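Kitchen Bench Tips from the Lulldale Robotics Club

Egg transfer is the club's entry task for the Prelitton round: four eggs, one bowl, no cracks. These notes cover setting up the worktop and are meant for new members on the Saturday rota.

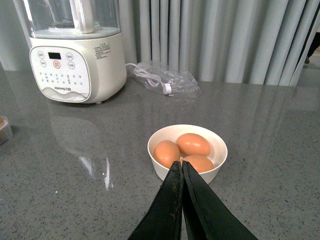
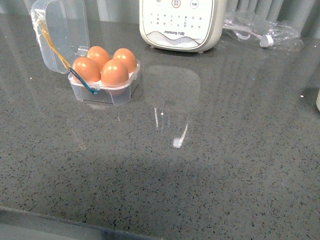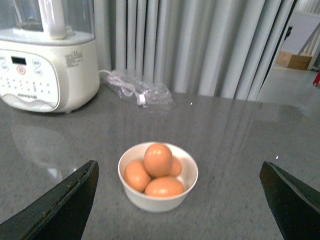

Egg task on the speckled worktop: three eggs in the bowl (first), four in the open tray (second), four in the bowl (third).

Open the tray lid fully before the arm is powered. A half-open lid drops back on the fingers.

Wipe the finger pads with a damp cloth after every run and let them dry. Grit on a pad will mark a shell.

Use a matt bowl if there is a choice. Glare on polished stone shifts during the afternoon, so draw the curtain and leave it drawn.

Keep spare flex coiled and bagged at the back of the worktop, clear of the arm's reach.

Set grip force with a boiled egg. Start at 3 on the Grube controller and go up one step at a time. Neville Pilkington's settings from the Pleria heat are in the blue folder.

Log every run, including failed ones. The log stands at 3,068 entries. Change the pads every 50 runs.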